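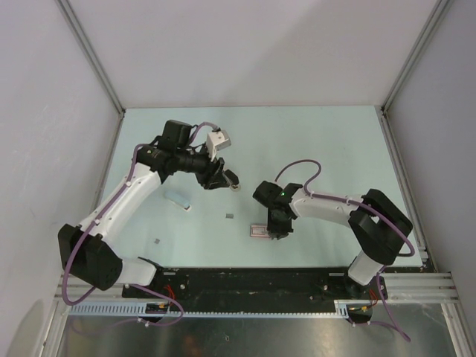 Does "agreed value" mean anything if they can still knock it down?

I have a 7 metre boat on a swinging mooring and my renewal has come through from Senham. They want to move me from market value to what they call agreed value, at a higher premium of course. The woman on the phone said it means I get the full sum if the boat is lost. Then I read the wording, and there is a line saying the insurer may "review the sum insured in light of condition and maintenance at the time of loss". That sounds to me like market value with a nicer name and a bigger bill.

The boat is old and the engine is not. I paid for a new outboard in December and I doubt I would see that money again under market value. On the other hand I don't fancy paying extra for a promise with a hole in it. They also want a survey done at my expense, although the last one is only 4 years old and found nothing much.

Has anyone claimed under one of these and been paid the figure on the schedule? I don't mean what the broker told you would happen.
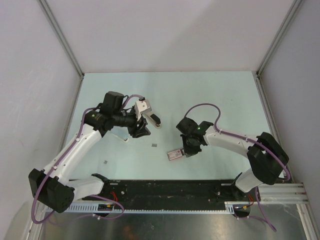

Posted by Rui Rocha
2024-04-16

I have, once, and yes, I got the figure on the schedule less the excess. That was with Gukura and the wording was different from yours, so don't take too much comfort.

A proper agreed value policy fixes the sum at the start, and after a total loss there should be no argument over what the boat was worth. They can still refuse or reduce a claim for other things, such as a mooring that hadn't been checked when the policy says it must be, or a false answer on the proposal form. The line you quote goes further than that. Write to Senham and ask in what circumstances they would pay less than the sum insured after a total loss. Get the answer by email. If they reply with a leaflet, I would read that as an answer too.

Note that none of this helps you with part losses. If someone pinches the outboard, look for the bit about wear and tear, or "new for old" with an age limit. My policy cut the payment on sails and outboards after 3 years and I hadn't noticed until I went looking. Ask whether the engine is listed separately. Mine is, with the serial number, and I keep the receipt at home and not on board.

On the survey, ask if they will take the old one with a signed list of work done since. Some will. I would not pay for a new one until you know they will actually cover you on the terms you want.
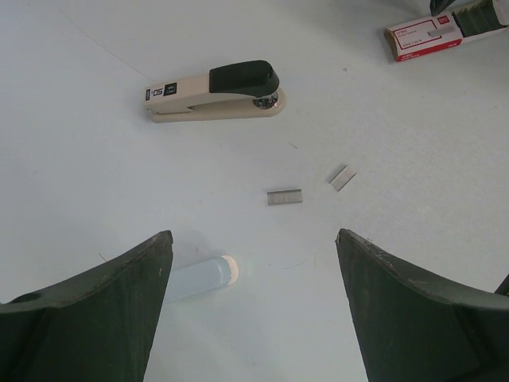 Azevedo would disagree with most of that. Agreed value is a racket on anything under 10 metres and I wouldn't touch it. You pay more every year on a figure you picked yourself, and most claims are for bumps and theft, where it makes no difference at all. I went to Dullmont on plain market value, 13 pounds a month, never had to claim. Put the difference in a tin.

Reply from Rui Rocha

Never having claimed doesn't tell us much about the policy, does it? Market value may suit a cheap boat, but the original poster has a fairly new engine on an old hull, and that is where the arguments start. Whichever way you go, read the mooring clause before you pay. Mine wanted the chain inspected every year and a dated invoice to show for it.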